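Furnishings Review: Skevden Peel-and-Place Wall Decals, Cats and Dogs Set

Print this page
E-mail this page

The Skevden set was purchased for the refurbishment of the visitors' kitchen at Konditville House, which was completed in October. The kitchen has a black marble-patterned worktop and plain white walls, and several residents had remarked that the room felt severe. The House Office was asked to find a form of decoration that could be removed without repainting.

The set contains 22 decals of cats and dogs in a watercolour style. The backing sheets are clearly numbered and the cutting is clean, including at the ears and paws, where cheaper sets often tear. Kamil Šindelář and Ľubica Malý carried out the fitting in 2 hours. The printed instructions were found to be brief. They do not state how long a newly painted wall should be left before application, and the supplier had to be asked.

The animals are drawn to be placed against an edge, so that they seem to peer over a worktop or lie along it. Positioning therefore requires some care. A gap between the decal and the worktop spoils the effect, and pieces should be held in place and viewed from the doorway before the backing is removed in full. The soft browns, oranges and blue-greys sit well against white and do not compete with the veining of the surface.

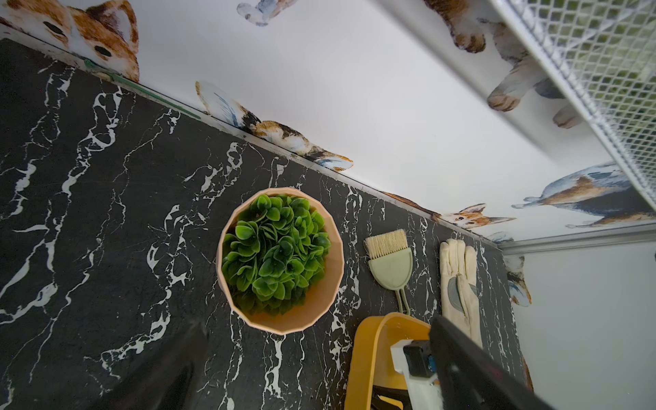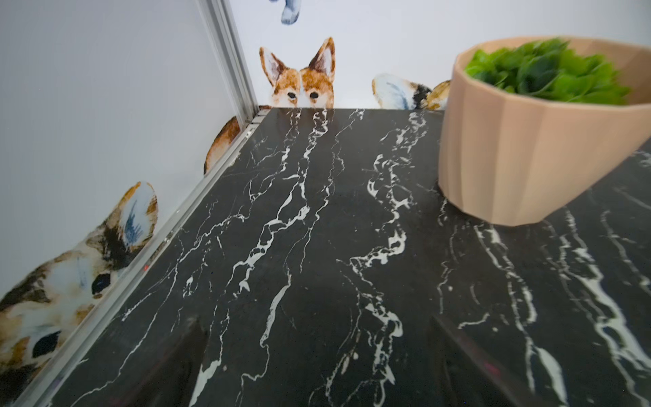 Wall decals with the black worktop at Konditville House.

Cleaning has presented no difficulty. A damp cloth is sufficient, although abrasive pads dulled the finish on a spare piece and should not be used. One small tail lifted at the tip and was pressed back by hand.

Soudabeh Safavi, who manages the House, considers the set suitable for kitchens and waiting areas but would not recommend it for textured walls. The House Office awards the product 8 out of ten. Enquiries regarding purchase should quote reference 463.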